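Sunday, July 1, 2018

## Open day at the Emard paper mill

We left at 9 and took the county road along the river, 60 miles with one stop for gas. The mill opens its doors to the public twice a year, in summer and again in September. Parking was in the field behind the Geagea warehouse, five dollars, cash only.

Tours went in groups. Ours was led by Žydrūnas Uibo, who has worked the cutting line for most of his life and spoke loudly enough to be heard over it. We saw the pulp tanks first, then the drying rolls, then the room where the big sheets are trimmed down. The smell in the tank room is strong, like wet cardboard and vinegar. Ear plugs were handed out at the door and you had to keep them in.

After the tour there was a hall with tables for families, mostly paper games and folding. My daughter spent longer there than she did in the mill. 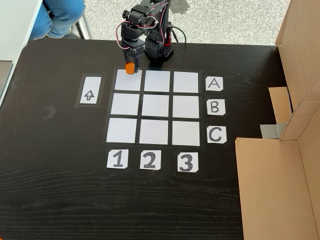
Lunch was from the Tastine truck by the gate. The bean soup was good and the bread was stale. The line moved slowly and they ran out of lemonade before we got to the front.

The shop sells seconds by the pound. I bought a stack of heavy cream stock with rough edges and a box of 86 envelopes marked down to four dollars. Cards were not accepted there either.

We skipped the film in the office building and were home before supper. If you go in September, bring cash and closed shoes. They turned away a man in sandals.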